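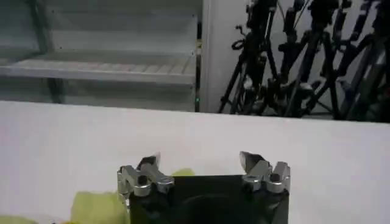
Wrist view, fingers open over the white table.

Setting up the first soft pick with the Lidberg kit

I've had the Lidberg gripper kit on the bench since Friday, January 23, 2026, and I am having such a good time with it! Soft stuff is where I'd start - it forgives a lot while you learn the controls.

What you need: the gripper with both metal fingers fitted, the wrist camera, a clear table, and a few soft pieces in a color that stands out. Yellow-green on white works beautifully.

1. Check the screws on both fingers. Snug is plenty.

2. Open the fingers all the way and bring the gripper down slowly over the table. Stop 5 cm up and look at the wrist view. You want both fingertips in it.

3. Set grip force to 25 percent. The default is 100, way too much for soft things (thanks to Jeptoo Lema for that tip).

4. Line up on one piece, go down, close, wait a second, lift.

5. Repeat three times before you change anything. I kept fiddling after every try and learned nothing.

If a piece slips, go lower before you add force. The tips are narrow, so they like a fold or a ridge to grab.

Next up I'm trying the Auer pads on the same fingers.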